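Caps on the Table - the Dorkdale Hat Shelf Gallery

Welcome to the cap page! Anyone who has been to one of our Monday evenings will know how this started. I had a hall cupboard full of baseball caps, most of them squashed flat under a pair of walking boots, and I wanted to find out whether they could be stored in a way that let me see them, grab one and put it back without the whole lot sliding onto the floor. The collection stands at 46 now (my brother says that's 40 too many), and I've become very fond of the whole business of shaping, stacking and standing them up.

What surprised me most is how differently two caps can behave. A stiff one with a good firm front will sit up by itself on almost anything. A soft one slumps, folds in the middle and generally does what it likes, and you have to decide whether to fight it or let it be. I've mostly stopped fighting. A soft cap bunched up on its end takes less room than one laid flat, and it springs back once it has been on someone's head for ten minutes.

Clear stands have been the big discovery of the winter. I resisted them for ages, thinking they'd look like a shop, but the lovely thing about see-through plastic is that your eye goes straight to the cap. Low ones are best. Tall ones look smart until somebody shuts a door.
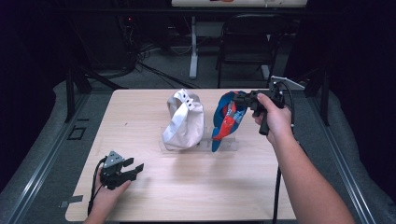

Colour is the other thing I get carried away with. Put a white cap next to a bright blue one and both of them look better for it - the white looks cleaner and the blue really sings, especially if there's a bit of red in the design. I used to sort by age, oldest at the left, and it made for a very gloomy row of faded navy. Now I go by contrast and the shelf cheers me up every time I walk past with the washing.

Ankit Agarwal wrote in after the last update to ask about brims. He keeps his pointing down and towards him, and wanted to know if that would spoil the curve. I've had several of mine like that since the summer and can't see any change at all. It's handy too, as there's always something to take hold of. The only brims I'd worry about are old cardboard ones, which don't like being leaned on and really don't like damp.

A pale table helps enormously when you're arranging things, by the way. I did my first few layouts on a dark green cloth and couldn't tell where the navy caps stopped and the shadows began. Light wood grain is much kinder, and you can spot fluff before it gets onto the felt lettering.
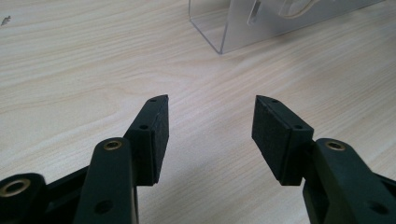 Pale wood grain with a few pinkish streaks in it, and dark green gripper fingers reaching over the top.

I do love a bit of grain. The lines wander about all over the place, and it's a much friendlier background than plain white, which makes everything look like a catalogue.

A few odds and ends for those of you starting your own shelf. Brush caps before you stand them up, always in the same direction. Leave the strap at the back on its middle setting so the band keeps an even shape. If you've got a really floppy one, a rolled tea towel inside overnight does wonders (a clean one, please!). And do try swapping the pairs every week or two, as you'll find you start wearing caps you'd forgotten you owned.

Next update will be the bobble hats, which are a different challenge altogether and roll off everything.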